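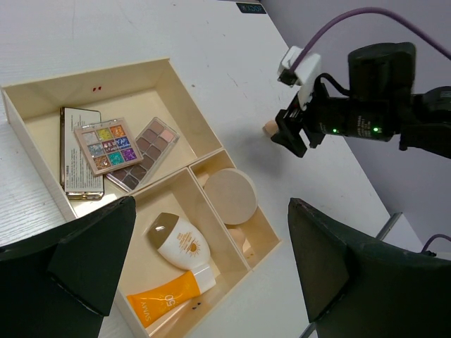
Estrella has a theory that a person only needs one tray of makeup. She read it somewhere, or heard it from that woman with the soothing voice, and she has been on at me since Monday to try it. You put everything you own in front of you, you pick what goes in the tray, and the rest leaves the house. Fine. I did the picking after lunch, and I am not convinced that I now live any differently. The glitter palette got in, all nine colors of it, bright blue and teal included, and I can't remember the last time I had bright blue on my eyelids. Maybe Rodica's fortieth. The long one with the browns got in too, and that one I do use, though only ever the light pink and whichever taupe is nearest my thumb. So by the rules half of what I kept should have gone. Estrella says the rules are "a conversation." I say they are rules or they aren't.

The sunscreens are in the compartment below, and I'll defend those. Both of them. Estrella wanted one to go in the bathroom and I told her that if I have to walk to the bathroom for it I won't put it on, and then where are we.

What bothers me more is the money. I made the mistake of adding up the pile that didn't make it, going by what I remember paying, and stopped at 214 dollars. That was before the Toretti lipsticks, which were a present to myself after the Salinas job and which I wore twice. The theory says I should feel lighter. I felt like someone who had thrown 214 dollars in a shopping bag. Irja is taking most of it for her girls anyway, so it isn't leaving the family, it's only moving to a smaller apartment with less storage.

I also don't trust the tray. It looks very good tonight. So did the drawer dividers from Gotby, and those lasted until the hair ties got in. Give it until December. I know how I am at seven in the morning, and I don't put things back in a compartment, I drop them from wherever my hand happens to be.

Damián came through for coffee, looked at the table and asked if I was selling it all. Then he asked what was for dinner. Soup, and the end of the bread. I have to call Rodica back before nine and I still haven't found the good tweezers - they weren't in the tray pile or the other one.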